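Sturketti Town Council Opens Draft District Map to Residents' Comments

FOR IMMEDIATE RELEASE
2022-03-19

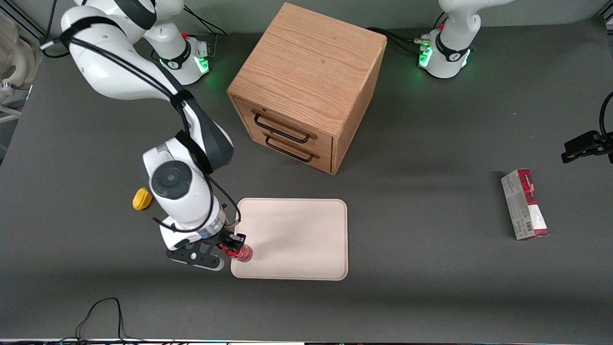
Ebony Wihongi said that she had lived in Sturketti through nine council elections and could not remember one in which a candidate came down her road, and that she hoped the new districts would finally put somebody on her porch before the next one.

Her comment came near the end of a long and friendly evening at the Kuris Street library in February, when the Sturketti Town Council shared its draft map of council districts with residents for the first time. The council is now delighted to place the same map before the whole town, and warmly invites everyone who lives here, whether they arrived last summer or were born in the old Donell Street hospital, to look it over and tell us what they think.

For as long as most of us have been voting, all 7 members of the council have been elected at large, with every voter in town choosing from one long list. That arrangement has given Sturketti many fine and hardworking members, and the council is grateful to every one of them. It has also meant that the neighborhoods closest to downtown have usually had several members living in them at once, while the east side beyond Filip Creek has often had none. Last year voters approved a charter change that calls for five members to be elected by district and two to go on being elected by the town as a whole. The draft map is the next step in carrying out that decision.

The map was drawn by town planning staff using the most recent census blocks. Under the charter language the districts must be close to equal in population, must be made up of connected territory, and should follow streets, waterways and other lines that people already know wherever that can be done. Home addresses of current council members were left out of the materials the staff worked from, and the council asked that they stay out until a final map is adopted.

In the draft, District 1 covers downtown and the blocks on either side of Donell Street as far north as the rail line. District 2 takes in the neighborhoods north of the tracks, including the new homes along Orchard Lane. District 3 is the west side, from the high school out to the town limit. District 4 lies south of Kuris Street, and District 5 covers everything east of Filip Creek, together with a small piece on the near side of the creek that was added to bring the population up. That small piece drew more remarks in February than any other part of the map, and we expect to hear a good deal more about it. Several families there told us they do their shopping, walk their dogs and send their children to school on the downtown side, and would feel more at home in District 1. Others on the same blocks said they would be perfectly happy to be counted with their friends over the bridge. Both points of view have been written down and passed along to the planning staff.

We received 170 written comments during and after the February meeting, which is a wonderful number for a town of our size, and we read them all with pleasure (including the one that came with a recipe for lemon bars, for which our thanks). A good many people asked whether district elections would change where they vote. They will not. Polling places stay the same under the draft, although voters at the Kuris Street library will need to be given one of two different ballots depending on which side of the street they live on, and the town clerk is already working with the county on how to make that simple for poll workers.

Others asked about terms. Members who are serving now will finish the terms they were elected to, so the change will arrive in two parts. Districts 1, 3 and 5 will be on the ballot at the next regular town election, along with one at-large seat. Districts 2 and 4 and the other at-large seat will follow at the election after that. A candidate for a district seat must have lived in the district for at least a year before filing and must gather signatures from voters who live there. The at-large seats keep the same filing rules they have always had.

Large printed copies of the draft map are on display in the lobby of Town Hall and just inside the front doors of the Kuris Street library. Smaller copies to take home are stacked beside them, and the clerk's office will gladly mail one to anybody who has trouble getting out. Comment cards may be left at either place or returned by mail, and comments may also be given over the phone to the clerk's staff during regular office hours. Please include your street and the nearest cross street so that the planners can find the spot you have in mind. You do not need to be a registered voter to comment, and students are very welcome to send in their thoughts too.

The comment period will remain open for 11 weeks. After it closes, planning staff will prepare a revised map, along with a plain summary of what people asked for and what was changed. The council will then hold two public hearings, one at Town Hall and one at the grange building east of Filip Creek, before taking a vote. Speakers at the hearings will have three minutes each, and coffee will be served at both. The adopted map must be sent to the county clerk at least 15 weeks before candidate filing opens.

Residents who would like a member of the planning staff to bring the map to a neighborhood gathering, church supper or club meeting are encouraged to ask. We have already been to two kitchens and a bowling alley, and would be glad of more invitations.

Contact: Office of the Town Clerk, Sturketti Town Hall, Donell Street, weekdays during regular business hours.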